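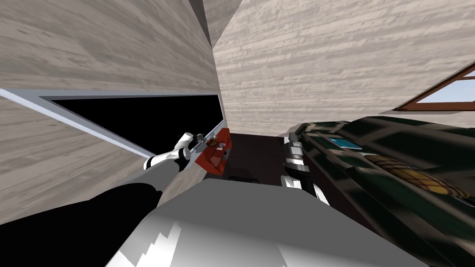

Kitchen sim, tilted head view. Left gripper at the red object, right one by the green.

August, page two of the equipment planning notes. Page one is mostly Milan's coffee and a number that turned out to be in the wrong currency.

The question from Amerley, repeated here so we can stop pretending it is a different question: do we buy the second arm this budget year, or keep running both arms in simulation and the one real arm on the bench? She wants an answer she can put in one cell of a spreadsheet. I have so far given her four paragraphs.

Where the quotes stand:

Enidar – complete arm with controller, matches the one we own. Lead time unknown. Their sales guy calls it "healthy."
Bhuiyan – cheaper, different mounting plate, different connectors, different everything. Sunita says she can make an adapter. Sunita also said that about the old vise.
Gada – grippers only. $677 a pair, shipping not included, and shipping seems to be where they make their living.

Sent all three the same list of questions. Enidar answered most of it, Bhuiyan answered some other list, and Gada sent a calendar invite.

Spent the morning in the kitchen model trying to figure out what we need the second arm to do, which you'd think would have come before the quotes. The left arm has the red object to deal with, over by the black panel. The right arm has the green surface. Between them is a wedge of dark floor, and the body takes up most of the view in front of it. If we build the real version with the head sensor where the model has it, we'll be looking at a lot of our own torso.

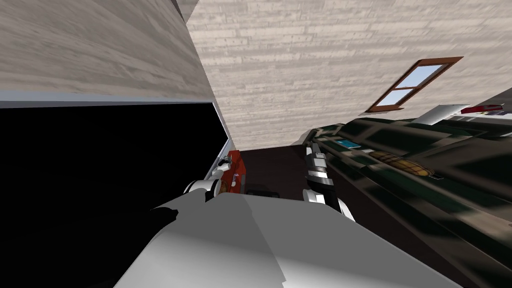 Same kitchen. Counter on the right with the blue item and the brown woven one, window behind.

Kenji's point, which I wrote down because he made it twice: the counter side is where the money goes. Real counter, real things on it, real things falling off it. In the sim a dropped object costs us a reset. On the bench it costs us a fingertip, and fingertips come in packs of 6 from exactly one place. Put $100 a month in the plan for breakage. Milan thinks that's pessimistic. Milan has not seen the drawer.

Also from Kenji: the dark green finish is very shiny. If we order a real countertop, get something dull. Our depth sensor had a bad enough time with the steel sink. Eduardo has an offcut of matte gray in his garage and wants nothing for it except that we come and get it.

Things that are not in any quote and should be:

Second power supply. The one we have will run two arms on paper.
Mounting frame. Olisik wants $600 for theirs. We could weld one for less and then spend the difference arguing about whether it is square.
Stop button that reaches both sides of the bench.
Cable covers.
Compute. The sim box is already slow with two arms loaded, and everyone has noticed except the person who approves computers.

Asked Sunita whether a used arm would do. Long silence, then "used by who." Fair. Leaving it as a line in the plan anyway, at the bottom, in small type.

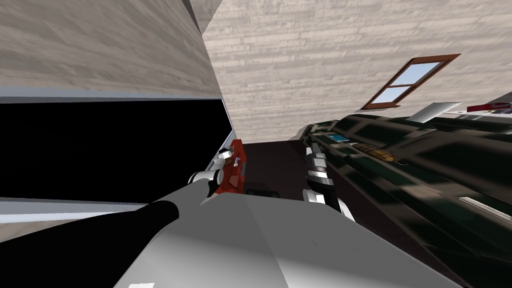 Right gripper empty, fingers up. Small dark object on the floor, partly behind the body.

Note on the floor object: I want it in the requirements. Every vendor reach chart I've been sent stops politely at table height, and our test kitchen is going to have a floor. Need the reach figure with the base mounted at our height, from Enidar and from Bhuiyan, in writing. The Bhuiyan brochure has a drawing with no dimensions on it and a very nice sunset.

Where I'm leaning, in pencil: hold off on the arm, buy one pair of the Gada grippers now, get the frame and power sorted, and ask for the arm in the next round with the reach numbers attached. The grippers fit what we own. If they're no good we'll know for roughly the price of the frame.

Kenji disagrees and wants the arm now. His argument is that money not spent tends to go to another floor of the building. He has been here longer than I have.

To do:
Amerley – find out if the grippers can go under supplies or have to be equipment.
Sunita – adapter sketch for the Bhuiyan plate, with a drawing this time.
Milan – get the currency right.
Me – pick up the offcut from Eduardo, measure the doorway first. Accept the Gada calendar invite, I suppose.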